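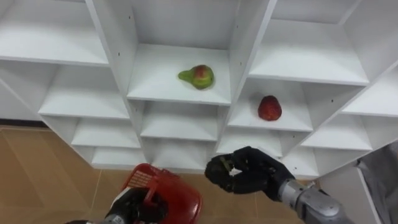 How many times do you have to show it before it gets the idea?

More than you'd like. For one plain pick-and-put job, with the shelf and the basket staying where they are, we aim for 2000 goes at the Gruden bench. You'll see something sensible a good while before that, but it will fall to bits the moment a pear is lying the other way round.

Tips from the Trirbridge workshop, fruit and shelf jobs mostly. Added to as we go. Newest bits not always at the bottom, sorry.

Before you start

Wipe the shelves. Juice makes fruit stick, and then you teach it to tug.

Warm the arms up with a slow wave about. First few goes of the morning are always jerky so don't save them.

Write down which hand does what. Left holds the basket, right picks. If two people share a shift and one swaps hands you have two half sets and no whole one.

Tie your sleeves back. A loose cuff on the control glove reads as a finger twitch.

Placing the fruit

Move it every go. Different cubby, different depth, stalk facing another way. People get lazy and put the pear back where it was, then wonder why the arm goes to the same spot with nothing in it.

Pears on their side are harder than apples. Come in across the fat end, not the neck. Neck grips look fine and then the whole thing swings round on the way to the basket.

Leave plenty of cubbies empty. It needs to see empty ones too.

Top row and bottom row get skipped because they're a pain to reach. Do them first, before your arms ache.

Real fruit bruises. Swap it at lunch or it goes soft and the fingers sink in — a soft pear teaches a grip that's far too tight for anything else. Plastic fruit is fine for practice but keep it in a separate folder.

Moving the hand

Slower than you think. Then a bit slower again coming out of the cubby, knuckles catch on the uprights.

Open the fingers before you go in. Not halfway in.

Don't hover. If you stop to think, it learns to stop and think. Work out the path with your eyes, then go.

Keep the basket low and tipped towards the picking hand. Bring it to the fruit if it's a long reach, saves carrying things over a gap.

Lower, then let go. Dropping from a height looks quick but fruit bounces out, and you've spoilt the go.

By hand or by remote?

Pushing the arm about by hand is good for teaching one path, say from rest up to the shelf edge. Nice and quick. But your own arm is in the way of the camera half the time, so for anything with fingers use the gloves.

With the Hapeta gloves, redo the fit each time they come off. Takes a minute. The thumb drifts worst.

Mistakes

Missed the fruit but got it second try, smoothly? Keep it, mark it as a recovery. They're useful.

Knocked the shelf, dropped the basket, sneezed — bin it. Bin it there and then, you won't remember which one later.

If three in a row go wrong get up and have a cup of tea.

Saving

Name by job, then number, nothing clever. We had go 1500 twice on the Lorkmont set and it took most of an afternoon to sort out. Number 2909 is still missing, if anyone finds it.

Watch a few back at the end of every shift. Double speed is fine. You're looking for a frozen camera, or a hand that lags behind the arm.

Copy off the machine before you switch it off. Not after lunch, not tommorow.

Little things

Matte tape on shiny shelf edges if the lights glare.

Blinds down by 12, the sun comes across the shelves and all the shadows shift.

Spare basket the same colour as the first. Ask before buying a different one.

Stop button within reach of your elbow, not only your hand, as your hands will be in gloves.

More on cups and bottles when Ive had time to type it up.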